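Préparer un itinéraire de randonnée de plusieurs jours sur le sentier de Lollham

Mise à jour : juillet

Le sentier relie Lollham à Sindden en 11 étapes, avec un point de ravitaillement intermédiaire à Flurley. Cette page décrit la méthode pour découper le parcours, réserver les hébergements et composer le sac. Elle suppose une première expérience de la marche en autonomie sur deux jours au moins.

1. Choisir le sens de marche

Le sens Lollham – Sindden est le plus courant. La montée y est répartie sur les premières étapes et le balisage est plus lisible aux bifurcations. Dans l'autre sens, le dénivelé se concentre au départ, ce qui convient mal à un sac encore plein. Le point haut, le col de Wunderlich, se situe à 2 031 mètres. Il reste enneigé côté nord une partie du printemps.

2. Fixer la durée des étapes

Relever pour chaque étape la distance et le dénivelé positif. Compter une heure pour quatre kilomètres à plat, puis ajouter une heure par tranche de 400 mètres de montée. Si le total dépasse sept heures, couper l'étape à l'abri le plus proche. Les pauses ne sont pas comprises dans ce calcul.

Les marcheurs qui ne disposent que d'une semaine peuvent s'arrêter à Flurley, à l'issue de l'étape 5, et rentrer par l'autocar de 16 h 40.

3. Réserver

Les refuges ouvrent leurs réservations trois mois à l'avance. Réserver d'abord celui de Wunderlich, dont la capacité est la plus faible, puis caler les autres nuits en fonction de la date obtenue. Les campings de fond de vallée acceptent les arrivées sans réservation jusqu'à 19 h. Prévoir de la monnaie : le paiement par carte dépend du réseau, souvent absent au-delà de Flurley.

4. Trier le matériel

Sortir tout le matériel avant de remplir le sac et le peser article par article. Le poids total, eau comprise, ne devrait pas dépasser un cinquième du poids du marcheur. Regrouper ensuite par usage – couchage, cuisine, vêtements, pharmacie – et placer les éléments lourds contre le dos, à hauteur des omoplates. 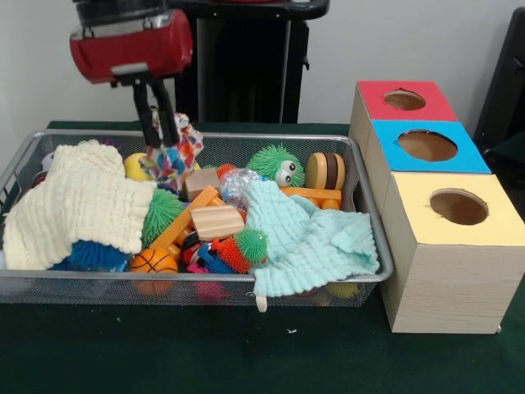

Panier en treillis métallique, jouets et pièces de tissu.

Les familles ajouteront un petit sac séparé pour les enfants, limité à un kilo. Les vêtements de pluie restent sur le dessus, accessibles sans ouvrir le compartiment principal.

5. Vérifier les accès la veille

Consulter le panneau d'information au départ de Lollham ou appeler le refuge de l'étape suivante. En cas d'orage annoncé, franchir le col avant midi ou reporter le passage. La variante basse par la piste forestière, numérotée 341 sur les cartes locales, contourne le col et rallonge l'étape de deux heures environ. Elle ne comporte pas de point d'eau : remplir les gourdes avant la bifurcation.

6. Organiser le retour

La gare de Sindden se trouve à vingt minutes à pied de l'arrivée. Les billets s'achètent au guichet jusqu'à 18 h, ensuite à l'automate situé sur le quai. Les marcheurs venus en voiture peuvent laisser leur véhicule au parking haut de Lollham ; le stationnement y est gratuit mais non surveillé.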